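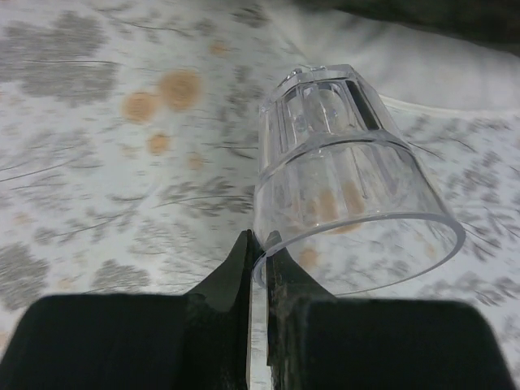
Figure 3. Clear plastic cup lying on its side on a printed tablecloth, with two orange-brown stains showing through the wall.

3.2 Cups, cloths and what gets left on the table

I came into this part of the study thinking I'd write about plates. Plates are what people remember to clear, and I had a whole coding sheet ready for them. Then I sat down with my notes from the Jornomdale suppers and found that I had written the word "cup" on nearly every page, usually underlined, once with a rude remark beside it.

So, cups. The clear plastic kind is hard to spot on a patterned cloth, and Figure 3 shows why I kept missing them. The gray leaves and flowers carry on right through the plastic, and what gives the cup away is mostly the bright highlights on the fluted part near the base. I coded a tipped cup as "left" even when it was empty, and Benjie Manalo, who did the second round of coding, didn't agree with me at first. He wanted a separate code for cups that had been knocked over by accident (his point being that a guest can't leave behind something they never noticed falling). We went back and forth on this for most of February and ended up keeping my code but adding a note field, which he filled in far more faithfully than I did.

Stains were the other headache. Claeys treats a stain as part of the table and Otberg treats it as part of the mess, and I have to say I lean toward Otberg, at least for cloth. Look at the two marks in Figure 3 – seen through the cup they turn into soft tan smudges, and on a quick pass I would have put them down as a bit of drink in the bottom. I made exactly that mistake at 3 of the 7 suppers and had to recode the lot! After that I wrote down the state of the cloth separately from whatever was sitting on it, and I'd tell anyone doing this kind of work to do the same from day one.

We did not try to work out what had made any of the stains. The people clearing up didn't seem to care either. They picked up the cups, shook out the cloth if it looked crumby, and left the question of washing it for later, a delay I come back to in Section 3.3.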